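Budgeting grippers for a cloth folding cell: two pairs or one plus spares?

kettle_row
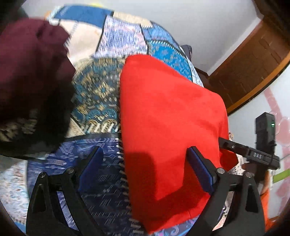 I have to submit an equipment plan for our Wedham folding bench by September and the gripper line is still open. Bakos quoted 1533 per pair, pads included. The task is plain cloth on a made bed, like the red piece lying on the patchwork spread, with one gripper in the foreground and a second reaching in from the right. Two pairs, or one pair and a spares kit?

Geruneck
One pair plus spares. Pads are the consumable. We budget 114 per pad set and change them every 100 hours.

tolland7
Disagree. Pivots go before pads do. With four pins per gripper, any slop shows up at the tips. Buy the second pair and rotate.

Geruneck
Pins are replaceable. Our oldest linkages date from 2014 and are on their third set.

tolland7
On a bench with a machinist, sure. What's the lead time on pins?

kettle_row
Six weeks from Bakos. Cultdale stocks them but won't quote under ten sets.

tolland7
Then price six weeks of downtime against the second pair.

Geruneck
Or order the ten sets. Still cheaper.

kettle_row
Asking Cultdale for a written quote. Will post the figure.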